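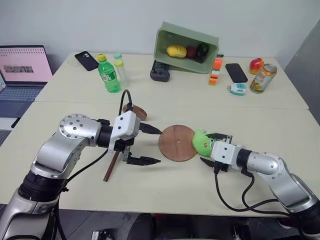
Tretov Wholesale Marketplace: a review from a small shop

I run a gift and home goods store with a floor of 700 square feet, and for the past 2 years I have bought a good part of my stock through Tretov. It is a website where independent shops order from small makers at wholesale prices. I pay for my own account and get nothing from them for writing this.

Signing up took one evening. They ask for a resale certificate and a link to your store page or a picture of your storefront. My approval came through the next Wednesday. After that you can see wholesale prices, minimum orders and lead times for every maker. Before approval you only see retail prices, so it is hard to judge whether the site is worth the bother until you are in.

The range is the best part. I have ordered hand-thrown mugs, beeswax candles, woven table runners and wooden serving boards, all from workshops that don't have a sales rep anywhere near me. Most first orders have a low minimum. I tried a case of soap from a maker called Marti without tying up much cash, and it has been a steady seller by the register ever since.

Search is weak. If you type "linen towel" you get towels, linen spray and a few things that are neither. The filters for lead time and country work well, and I now start with those and browse from there. You can save a maker to a list, but you can't add notes to the list, so I keep a paper notebook next to the laptop.

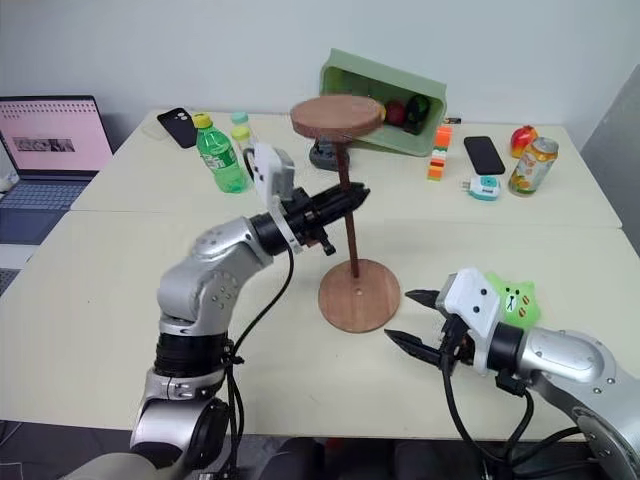

Shipping is up to each maker, and it varies a lot. Candles from Wulora came double boxed with every jar wrapped in paper. A box of ceramics from another workshop had one layer of bubble wrap and 5 broken bowls. Tretov refunded the bowls after I sent pictures, and the money was back on my card in the same week. They did not refund any of the shipping, even though I asked.

Payment terms are fair. You can pay on delivery or take a longer term once you have placed a few orders. The invoices are plain and my bookkeeper has no trouble with them. Each maker sends a separate invoice, though, so a big restock in December means a lot of paperwork.

I also used Dremard for one season. Their site looks nicer and the search is much better. The selection of handmade goods was thin, and I kept seeing the same printed tote bags under different names. Minimum orders were higher too. I closed that account and haven't missed it.

Things I would like Tretov to fix: the search, notes on saved makers, and some kind of packing standard for breakables. I would also like to know who else in my town carries a line before I order it. Right now you have to message the maker and ask, and some of them take a while to answer.

I would recommend it to a shop that sells handmade goods and can wait on lead times. If you need shelves filled by the weekend, use a local distributor. I'm keeping my account and have a spring order of table runners in the cart now.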